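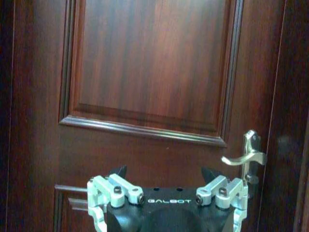
Figure 2. Wrist camera view at the bathroom door, with the gripper open near the lever handle.

3.2 Collecting demonstrations in the bathroom

All bathroom demonstrations were recorded by remote control. The operator held one hand controller per arm and watched the head view on a monitor, with the two wrist views in smaller windows below it. We had tried guiding the arms by hand in the Marinho kitchen study, but a person standing beside the robot kept showing up in the wrist views, and a bathroom leaves little space for two bodies.

Two operators shared the work. Verena Rainer had used the Stamineck controllers for a year before the study. Ifigeneia Kontogiannis was new to them and practiced for 60 minutes before her first recorded run. Each session was limited to 26 runs, after which the operators switched.
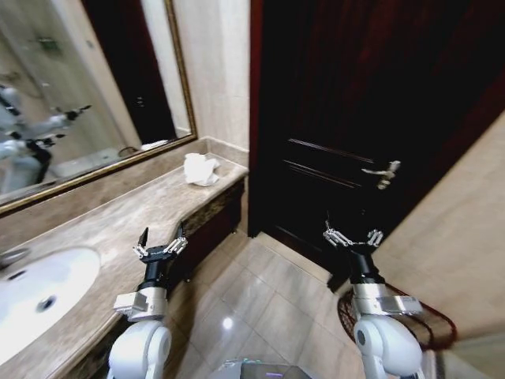 Both arms start each run raised in front of the body with the grippers open. The operator drives the base with the thumb sticks and presses a foot pedal to start recording. Arm motion is scaled down by half when the pedal is held, which both operators used near the counter and the door. Recording stops when the pedal is tapped twice. Runs with a collision were kept but labeled, following the Wedley protocol.

3.3 Reaching near the floor

Low objects were harder to reach than those at counter height. The wrist has to come in at a shallow angle, and the operator must judge depth mostly from the head view. 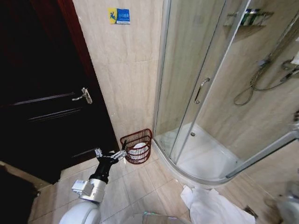
Figure 3. Head camera view with the gripper at the left side of the wastebasket, beside the shower enclosure.

We discarded 21 runs in which the operator paused for longer than the time limit while lining up the fingers. Most came from the first sessions in September. Rainer preferred to set the wrist angle before lowering the arm, while Kontogiannis adjusted it on the way down. We did not ask them to agree on one method, and both styles are present in the training set.

Glass and polished stone caused errors in the depth data, so the policy takes color images only. The Ekov baseline was retrained on the same inputs.

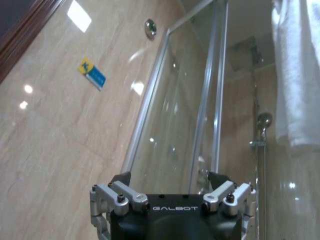 3.4 Labeling and training split

Each run was cut into segments at the points where a gripper opened or closed.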